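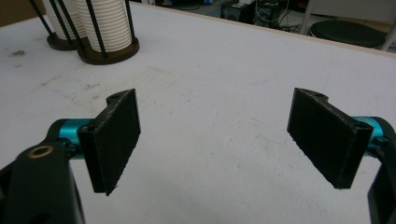
White tabletop, close view

Ticket 327: Heating and hot water fault, 2 bedroom flat, Radbridge Court
Category: Repairs / Tenanted property
Managed by: Biltico Lettings
Status: Closed
Opened: January 21, 2024

Reported by tenant (via portal)

The radiators in the bedrooms and hall are not getting warm. The living room one is fine. Hot water works in the kitchen but the shower in the en suite goes cold after a short time and stays cold until I turn it off and on again. The thermostat in the hall says 16 and is set to 20. It has been like this since yesterday evening. I have not touched the boiler apart from looking at the display. No error code showing that I can see.

Reply from Biltico repairs desk

Thank you for reporting this. Before we book an engineer please check the following and reply on this ticket.

Boiler pressure. The gauge is behind the drop-down flap at the bottom of the boiler. With the heating off the needle should be in the green section.
Radiator valves. Please check that the numbered valve on each cold radiator is turned up to 4 and has not been left on the frost setting.
Thermostat batteries. Look for a small battery symbol in the corner of the screen.
Programmer. Please tell us whether the heating is set to "on", "timed" or "off".

Please do not remove the boiler casing. If you smell gas, leave the flat and ring the gas emergency number on the sheet inside the meter cupboard.

Tenant

Pressure needle is below the green, near the bottom. Valves were all on 4 except the small bedroom, which was on the snowflake. I have turned that up. No battery symbol. Programmer says timed. Switched it to on, no change in the cold rooms after an hour.

Repairs desk

Low pressure would explain some of this. The flat has a filling loop under the boiler, a silver braided hose with a small black lever at each end. To top up:

Turn the heating off and let the system cool.
Open the first lever, then the second, slowly. You should hear water running.
Watch the gauge. Close both levers when the needle is in the middle of the green section.
Turn the heating back on.

If only one lever moves, or either is stiff, leave it alone and tell us.

Tenant

Done. Needle now in the middle of the green. Both levers closed. The hall radiator is warm and the main bedroom is warm at the top only. Small bedroom still cold. Shower no different.

Repairs desk

Main bedroom sounds like trapped air. There should be a radiator key in the kitchen drawer, it is listed on the inventory with the window keys. Please bleed the main bedroom radiator with the heating off, holding a cloth under the valve, and close it as soon as water comes out. Check the pressure again afterwards.

The small bedroom may be a stuck valve pin. We will leave that for the engineer. The shower is also one for the engineer.

Tenant

No key in the drawer. The window keys are there. I bought one from the hardware shop. Main bedroom is now hot all the way up. Pressure dropped slightly but is still in the green. Can I claim the key back?

Repairs desk

Yes, send a photo of the receipt on this ticket and it will be taken off next month's rent. We will add a key to the inventory.

Engineer visit requested from Illeo Heating. Morning slot offered. Tenant to confirm access or agree to use of office keys.

Tenant

Office keys are fine. I will be at work. Please ask them to ring the entry buzzer first as my neighbour minds the parcels in the lobby and gets worried about strangers. The parking bay is free during the day if they need it.

Illeo Heating, visit notes (entered by repairs desk from job sheet)

Entered with office keys. Parked in the flat's allocated bay.
Boiler pressure normal on arrival. No leaks at the boiler, cylinder cupboard or visible pipework.
Small bedroom radiator: valve pin stuck down. Freed and worked several times. Radiator heating evenly. Valve head left on 4.
En suite shower: thermostatic cartridge scaled up. Inlet filters also partly blocked. Filters cleaned and refitted. Cartridge needs replacing. Make is Ji, concealed bar type. Part not carried on van.
Expansion vessel charge checked and found low. Recharged. Likely cause of the pressure loss.
Inhibitor level in the heating water tested weak. Recommend topping up at the next annual service in September.

Repairs desk

Landlord approval requested for the Ji cartridge and fitting. The amount is over the limit we can approve without asking.

Internal note: the September service is already in the diary for this address. Inhibitor added to the job description.

Repairs desk

Landlord has approved. Part ordered by Illeo. In the meantime please use the shower in the main bathroom, which is on a separate valve.

Tenant

Main bathroom shower is OK. Small bedroom has been warm since the visit. Receipt for the key attached.

Repairs desk

Receipt received and passed to accounts.

Illeo Heating, second visit notes

Cartridge replaced. Water isolated at the flat's stopcock in the hall cupboard and turned back on after the job. Shower run for ten minutes with steady temperature. Maximum temperature stop set. Boiler pressure checked, no drop since first visit. Old part taken away.

Tenant

Shower works properly now. Pressure still in the green this morning. Happy for this to be closed.

Repairs desk

Closed. If the pressure falls below the green again, please open a new ticket and quote this one. Top up once only and let us know the date you did it.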